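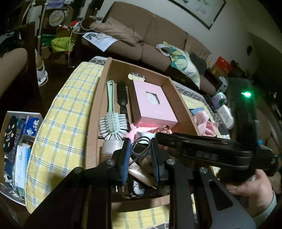
Bimla said the well had gone bad in July, before the rains, and that anyone who told it differently had not been living there. Harish wrote this down. He had come up on the morning bus with a notebook and a bag of guavas for his aunt, and he had been in the village less than an hour.

"Bad how?" he asked.

"Salty. Then it smelled."

"Rathore's office says September."

"Rathore's office drinks from bottles," Bimla said.

The claim had to be filed by the end of the month. Harish was not a lawyer. He worked the front desk at Tesby, a firm that sold pumps and pipe fittings, and he had been asked to come because he could fill out a form and because he was family. His uncle Brijesh had the form in a plastic sleeve on top of the refrigerator. It was eleven pages long. On the first page somebody had written the name of the village and spelled it wrong.

They walked out to look at the well after lunch. It stood at the bottom of the lane behind Mohit Kushwaha's house, with a low wall around it and a steel cover that took two men to move. Brijesh and Mohit moved it. Harish leaned over and smelled nothing much, a little like coins. He let down the bucket and brought it up and looked at the water. It looked like water.

"Taste it," Mohit said.

"I'd rather not."

"There you are, then."

Mohit had been trucking water in since the summer. He charged 58 rupees a can and most people on the lane thought that was fair, or said so when he was standing there. He had bought a second-hand Pal truck to do it, and the truck was parked against the wall with its hood up. He told Harish he would be glad to see the well fixed. He said it twice.

At the house Harish spread the pages out on the floor. Question four asked for the date on which the damage was first observed. Question five asked by whom. Question nine asked for the number of liters drawn per day before and after, and Brijesh said how would a person know that, and Harish said you put something reasonable.

"Put 2000," Brijesh said.

"Before?"

"Before. After, put none."

"But people drew from it until August. For the buffalo."

Brijesh thought about this. "Put what you like for the buffalo," he said, and went outside to smoke.

Bimla came in with tea and sat down on the bed. She had lived next door for 32 years and came and went as she pleased. She watched him write for a while. Then she asked whether they would want her to sign, and he told her yes, on page seven, as a witness.

"Witness to what?"

"That it was July."

She drank some of her tea. Outside the truck started, stopped, and started again.
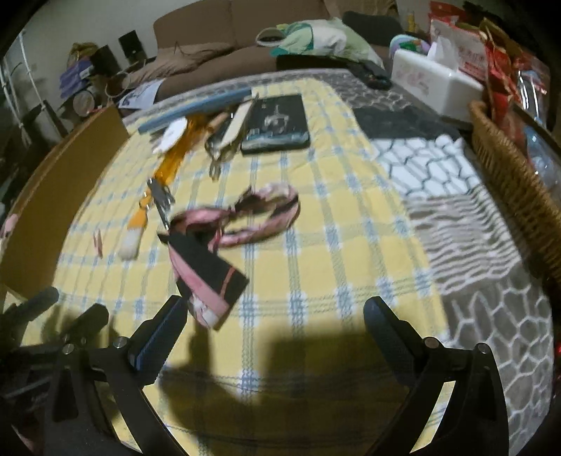
"I'm fairly sure it was July," she said.

Harish put the pen down. He asked her what she meant by fairly sure. She said her sister's boy had been visiting, and he had complained about the taste, and he always came in July. But last year he had come late on account of his examinations. She could ask him. He had moved to the city and had a telephone, but she didn't know the number, and her sister would want to know why she was asking.

"On the lane you said anyone who told it differently had not been living here."

"Well, I was living here," Bimla said. "I know it went bad."

He looked at the form again. If the date was July, the drilling at Rathore's quarry had started three weeks earlier and the claim was good. If it was September the rains came in between, and Narendra Rathore's people would say it was the rains. There was a box for remarks, four lines deep. Harish had already used one of them for the correct spelling of the village.

Brijesh came back in and asked if it was finished.

"Nearly," Harish said. "When did you first notice it, yourself?"

"When Bimla told me."

"And when was that?"

Brijesh looked at Bimla and she looked at the tea. The truck went by the window – Mohit driving, one arm out, the empty cans knocking together in the back.

"He'd know," Brijesh said. "He'd know the day he sold the first can."

"Would he say?"

"You could ask him."

Harish put his shoes on. The last bus was at six and he had the guava bag to take back, his mother had been clear about the bag. He folded page one inside the others and went down the lane after the truck, which had stopped at the corner to let some goats across.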